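**Notes — "The Meeting That Could Have Stayed a Meeting"**
Nandini Venkataraman, 32 minutes plus questions

Slide 1. Don't thank everybody. Say the title, wait, start.

I've sat through three years of people telling me meetings are the enemy. I used to nod. Then Cenedance banned them for a month and I got to watch what filled the gap.

Slide 2. The claim as it was sold to us: 40 hours saved per team. Ask the room who has seen that number. Ask who has seen how it was worked out. (Pause. Expect very few hands.)

The consultants at Pludon got theirs from a survey. People guessed how long they spent in meetings, then guessed how much of it was wasted. A guess times a guess — and it went on a slide in bold.

Slides 3 to 6.

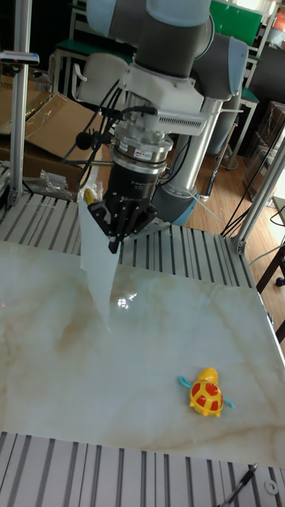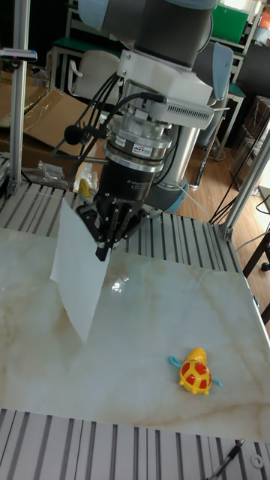

The marble-patterned tabletop again, next two. 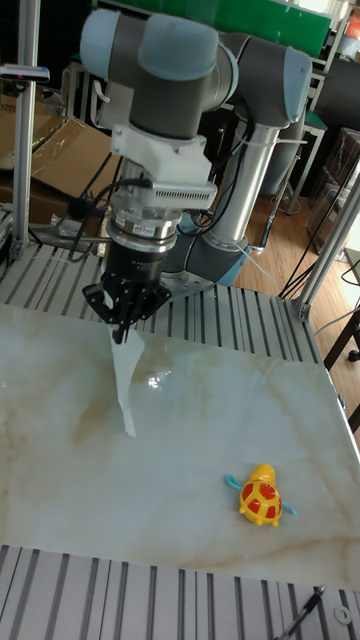
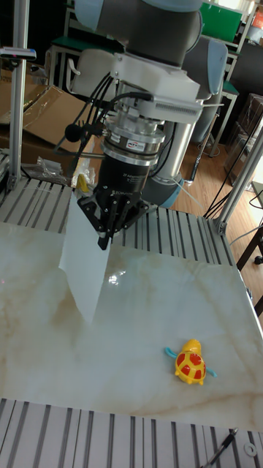

Slide 7. What we got at Cenedance in October: 900 messages in one thread about the Achari contract. I read all of them. The decision is in there twice, and the two versions disagree.

Go slowly on this bit. The thread didn't show up as meeting time, so the dashboard called the month a success. Would you?

Slide 8. Fair hearing for the other side. Some people did get quiet mornings and liked them. New hires hated it, or said so to me. I don't have a good number for either group and I'm not going to make one up.

If somebody brings up Nundex: yes, they say it worked there. Ask what they compared it to. Last time I asked, I was sent a brochure.

Slide 9. What I'd want before believing any of this:
- a log of hours, kept at the time
- messages counted as well as meetings
- a team that changed nothing, to compare with

Skip slide 10 if running late. Leave the thread screenshot up for questions.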